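The Long Shelf Life of the Historical Romance

How a library in Pirnley and a small publishing house are bringing a neglected paperback collection back into print

For most of its history the Pirnley Subscription Library kept its historical romances on the lower floor, in a room without a window, next to the bound newspapers. Members knew where to find them. Visitors were seldom shown the room, and the printed guide to the library's holdings, which gave a full page to county maps and another to sermons, covered popular fiction in one short paragraph.

The room is now the busiest in the building. Its shelves hold the core of the Plunirine Collection, named for the imprint that issued most of the books, and they are the source of a reissue program that has entered its second year. Brisoda, the house that publishes the new editions, has brought out 15 titles so far. Several have gone into a further printing, and one has been adopted by reading groups as far away as the coast.

The Plunirine imprint was a modest enterprise. It produced short historical novels in paper covers for sale in railway stations, drugstores and holiday towns. The books were priced for people who expected to finish them in a weekend and leave them behind. Paper was thin and bindings were glued. A Plunirine novel that survived three readers in good condition was an exception, and few public libraries thought it worth the expense of rebinding one.

Pirnley did rebind them. The library's accession books show that its members asked for the novels by number, often before publication, and that the library responded by buying two copies of each new title and sending one directly to the bindery. The result is a nearly complete run in plain green cloth. Many of the books have never had a dust jacket or an illustrated cover, and a reader going along the shelf has only the stamped titles to go by.

A literature written to a schedule

The novels themselves are more varied than their reputation suggests. The imprint's standing instructions to authors, a copy of which is kept with the collection, asked for a heroine with "some occupation or duty of her own," a setting that could be established in the first chapter, and an ending in which the principal difficulty was resolved. Beyond this, authors were left largely alone. There are novels set among glovemakers, salt merchants, surveyors and lighthouse families. There is a pair of linked novels about a printing shop run by two sisters during a river blockade, and a long and rather somber story about the widow of a canal engineer who completes his accounts.

Authors worked quickly. Correspondence in the collection refers to manuscripts delivered within a season of being commissioned, and to second novels requested before the first had been set in type. Some of the haste is evident on the page. Minor characters change their names between chapters, and in one novel a horse that has been sold in the autumn is ridden to church at Christmas. The Brisoda editors have chosen to correct errors of this kind silently where the author's intention is clear and to record the more substantial cases in a note at the back.

The editorial policy has not pleased every reader. A minority would prefer the texts to be reproduced exactly, mistakes included, as a record of how popular fiction was made. The publisher's position is that these were novels sold for enjoyment, that the original imprint would have corrected them had it reprinted them, and that the library's copies remain available to anyone who wishes to compare. The two views were aired at a public discussion in Pirnley in April, and the audience was divided on the question when the evening closed.

Finding the authors

The more difficult work has concerned rights. Plunirine issued many of its books under house names shared by several writers, and its contracts were dispersed when the imprint was wound up. For each title under consideration, Brisoda must establish who wrote the book, whether the author assigned the copyright, and who holds it today. The library's files have been of great assistance. Because members wrote to the imprint so often, and because the imprint replied, the letters sometimes name the writer behind a house name in passing.

Even so, progress is slow. Of the first 70 titles examined, the majority have been set aside until further evidence can be found. The publisher maintains a list of these books on its website and invites families to come forward. Several have done so. In one instance a granddaughter recognized the plot of a novel from a story she had been told as a child, and was able to supply a typescript with the author's handwritten changes. The reissue of that book includes four pages which the original imprint had removed to save paper.

Where a rights holder is identified, the terms are uniform. The family receives a royalty at the same rate as a living author on the Brisoda list, together with 20 copies of the finished book. The publisher has declined to negotiate separate terms for better-known titles, on the grounds that few of the titles are known at all.

Translation and the Çınar series

An unexpected part of the program has been its reach beyond English. The Çınar series, a line of popular fiction in Turkish, licensed two of the reissued novels last year and has options on several more. Its interest began with the novel of the printing shop, which its editors considered suitable for readers who follow family sagas in weekly installments. The Turkish edition accordingly appears in parts, each with a short summary of what has gone before.

Translators working on the series have reported that the plainness of the originals is a help in some respects and a difficulty in others. Dialogue moves easily. Forms of address do not, and the question of when a hero and heroine should cease to be formal with each other has had to be settled separately for each book. In the salt merchant novel the English gives no sign of the change at all. The translator placed it in the eleventh chapter, during a quarrel over a warehouse key, and the publisher has since received letters from readers both approving and objecting.

The arrangement works in both directions. Brisoda intends to publish an English translation of a historical romance from the Çınar list next spring, the first book in the program that did not originate on the Pirnley shelves. It will carry the same plain cover design as the others, in a different color.

Reading in company

The library has taken care that the program should remain of use to its own members. Each new edition is introduced at an evening meeting held in the reading room, where a chapter is read aloud and the green cloth copy is placed on the table beside the new one. Attendance has outgrown the chairs. Meetings now begin at 6:30 p.m. to allow those who travel by bus to return home the same evening, and a second session is held for the most requested titles.

Discussion at these meetings is lively and frequently technical. Members with experience of bookkeeping have spoken with authority on the canal engineer's accounts. A retired glove cutter corrected a description of the trade in one novel and confirmed, to general satisfaction, the accuracy of another. Younger readers, a growing part of the membership, have tended to ask about the endings, and whether the authors believed in them. The letters in the collection offer some guidance here. One author wrote to the imprint that she had married her heroine to the surveyor "because he was the only man in the book who listened," and asked whether she might be permitted to leave the wedding out. The wedding was left out. It is one of the few Plunirine novels to end on a conversation.

The library has also begun to lend the reissues by mail to members who cannot visit in person. Books are sent in reusable canvas envelopes and may be kept for a month. Large-print copies were added after requests from two residential homes in the town, and recordings are under consideration, subject to funds.

Care of the original volumes continues alongside. The green bindings are sound, but the paper inside them has yellowed and is brittle at the margins. Handling copies are provided wherever a reissue exists, and the originals are brought out on request. A condition survey of the whole run is in progress, beginning with the earliest books, and the most fragile will be boxed before the winter. 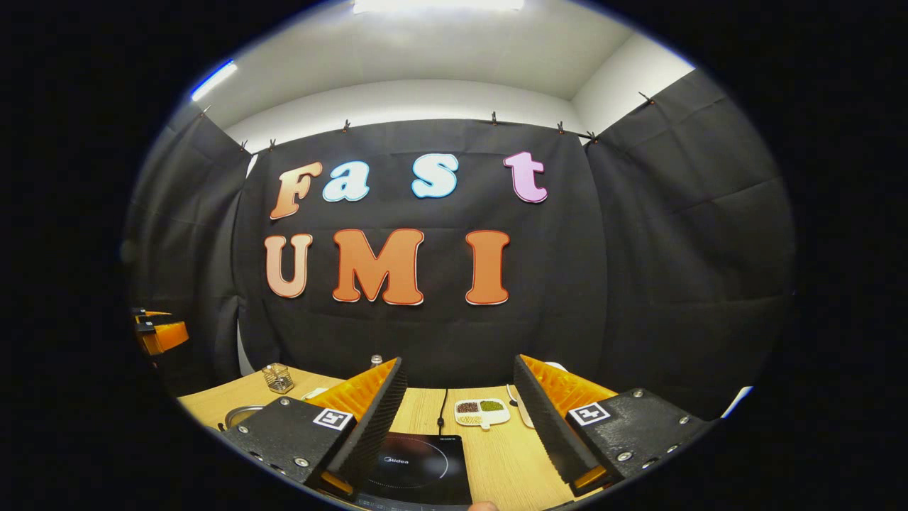
Visiting the collection

The Plunirine Collection is open to members of the Pirnley Subscription Library during normal hours and to other readers by appointment. Requests for original volumes should be made in writing and should give the title and, where known, the series number. Bags and coats are left at the front desk, and pencils only may be used in the room.

Families of former Plunirine authors are invited to write to the library or to Brisoda with any letters, contracts or typescripts in their possession. Copies are sufficient in the first instance. The reissued novels may be ordered through any bookstore, and are sold at the library desk, where members receive a discount.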